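Section 4: Putting the Top On and Getting It Level

Okay, if you made it through Section 3 you have two leg frames standing up on their own and a crossbar between them that may or may not be straight. Don't worry about the crossbar yet! I leave mine a little loose until the very end and I'd tell you to do the same.

A quick word on the top itself. The Ronstead kit ships with a plain pine panel, and I built my first desk with it, and it was fine, but it dents if you look at it hard. For the second one I used a gray wood-grain top from Dramani and I like it so much better (pencil marks wipe off, coffee wipes off). The steps are the same for both.

You'll need the bag of short screws marked B, the 4 mm hex key, a pencil, a level, and a blanket you don't mind putting on the floor.

1. Spread the blanket out and lay the top on it, good side down. Check for stray screws under there first. I scratched mine on a washer.

2. Flip the leg frames upside down and set them on the top. Kazue Okabe helped me with this part and it went so much faster with two people, but I've done it solo too, one frame at a time.

3. Measure in from each short end to the outside of the frame. You want 110 mm on both sides. Mark it in pencil and slide the frames to the marks.

4. Start all the B screws by hand, two or three turns each. Don't tighten anything yet.

5. Now go back and snug them down, working corner to corner like you would with a car wheel.

Caution: Hand tools only for step 5. A drill on full power will send a B screw right through a thin top, and there's no hiding that.

6. Get your helper back and turn the whole thing over. Lift by the frames, not by the edge of the top.

Once it's on its feet, push it where it's going to live before you do any leveling. I leveled my first one in the garage and then carried it upstairs and had to start over.

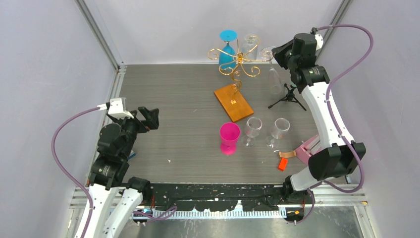 Fig. 4-3. Rectangular top in gray wood grain.

7. Set the level on the top, first the long way and then the short way. Turn the feet on the low side out until the bubble sits in the middle. It takes a few rounds, because fixing one direction tends to mess up the other a bit.

8. Press down on each corner. If one rocks, that foot needs another half turn.

9. Finally, tighten the crossbar. Give it a good pull, then check the level one more time.

Note: If you bought the long version of the top (1188 mm), add the middle brace from bag D before step 6. I skipped it and got a sag you could see from the doorway.

Note: Carpet people, wait a day and level again. The feet sink. Amparo Valcárcel wrote in to say she puts a square of scrap plywood under each foot, and that sounds smart to me, though I haven't tried it.

The whole section took me roughly 30 minutes the second time through. The first time was most of an evening, but I was also watching a movie.

Go around with the hex key again after 7 days of normal use - wood settles and so do screws. If one just keeps spinning, take it out, move up to the fatter screws in bag E, and try again in the same hole. Cable trays and the drawer are in Section 5.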